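Jokwood opens for winter stays, sleeps 14 and now has heating to match

For most of its life the big house at Jokwood has closed its shutters in fall and sulked until spring. From January it will take bookings all year, following the installation of a heating system that reaches the upstairs bedrooms, a part of the building that had previously relied on blankets and good manners.

Jokwood is a former mill house at the end of a long gravel lane, with a river on one side and an orchard on the other. It sleeps 14 in seven bedrooms, five of them with their own bathrooms. The remaining two share, as families have done for centuries, with varying degrees of grace. The oldest walls went up when the mill ground flour for the surrounding farms. The newest are in the kitchen wing, where the old cart shed has been given a floor, a range and a table long enough for everyone to sit down at once.

The house is let by Wevetti, the rental agency that also looks after Mathew, a smaller cottage across the orchard. Mathew sleeps four and is named after a donkey. It can be booked with the main house or separately, and it has proved popular with grandparents who are fond of their grandchildren up to a certain hour of the evening.

"People kept asking us for Thanksgiving and we kept saying no, because you could see your breath on the landing," said Mesfin Zeleke, who manages the property for Wevetti. "Now you can't. I went up there in my shirtsleeves at six in the morning to check." 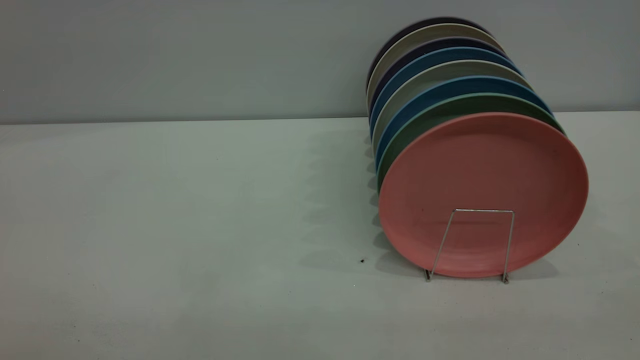 Can guests have a cook come in for the whole stay?

Dinners can be arranged for any night of the week through Pleteo, a catering outfit in the village, at $80 a head including wine. Breakfast is left to guests, along with a coffee machine and a set of instructions that Wevetti describes as nearly complete.

Winter visitors get the mill pond to themselves, along with 200 apple trees with nothing on them and a footpath that follows the river to the village inn. The walk takes half an hour going and somewhat longer coming back. There are two log fires downstairs, and firewood is included in the price. The swimming pool stays uncovered until October, after which it belongs to the leaves.

Off-season rates for the main house start at $339 a night, with a three-night minimum. Adding Mathew costs a further $80 a night. A refundable deposit of $1,000 is taken on booking and returned within a week of departure, less the cost of anything that has ended up in the river.

Dogs are welcome at both properties by arrangement. The donkey's successors live in the neighboring field and should not be given cake.

Bookings for January onward are open now through Wevetti. Press visits and interviews can be arranged with Mesfin Zeleke, who answers the phone until 6 p.m. and, since the landing was fixed, generally from the house.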